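4.2 Spreads before the closing auction

We now turn to the part of the trading day we enjoyed working on most. The last stretch of continuous trading on the Letero exchange is a wonderful place to watch small-company shares, and it has had far less attention than the open. Our sample comes from the Kuvside order records, which keep every quote change for every listed share, including the ones that go hours without a trade. For each share we take the best bid and best ask over the final 30 minutes before the auction call and compare them with the same share's quotes at midday.

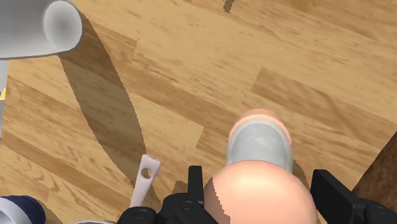 Reading time: 2 min

The first result is easy to state. Spreads in the large shares barely move as the auction gets closer. Spreads in the small shares widen, and they widen early, well before the call begins. We had expected a late jump, in the last moments of continuous trading, and found a slow drift instead. It shows up in calm weeks and in busy ones, and it survives when we drop every share that reported earnings that month. We were delighted by how stable it is!

Why would dealers step back so soon? Our reading is that patient buyers and sellers save their orders for the auction, where they can trade at a single price and pay no spread at all. As they leave, the dealers who remain face a larger share of hurried traders — and hurried traders sometimes know something. A wider quote is the dealer's protection. The lot size matters as well. Small shares on Letero trade in lots of 1000, so one badly timed fill can leave a dealer holding stock overnight that would take most of the next session to sell.

August is the odd month. The drift nearly disappears, even though volume is low and we would have guessed the opposite. We looked for a mistake in the Kuvside time stamps and did not find one. It may be that the hurried traders are on vacation too, but our data cannot settle it, and we would love to see someone with account-level records try.

Figure 2. Robotic arm over a wooden table, computer rendering.

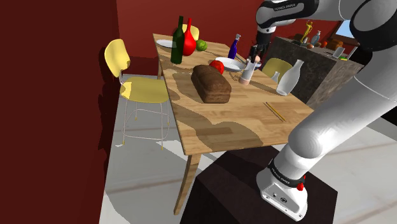
Skallel wrote back on our draft that the drift could come from the exchange's own rules, as dealers are allowed to quote wider once they have met their daily minimum, and "by late afternoon most of them have." It is a very good point. We reran the comparison using only dealers still short of their minimum at the start of the window. The widening shrinks but stays clearly visible, so the rule seems to explain part of the pattern and leaves the rest open.

The Kushwaha index shares give us one more check. Their dealers have no daily minimum, and spreads there drift in the same direction, more gently. We come back to these shares in the next section, where the auction price itself is the thing being measured.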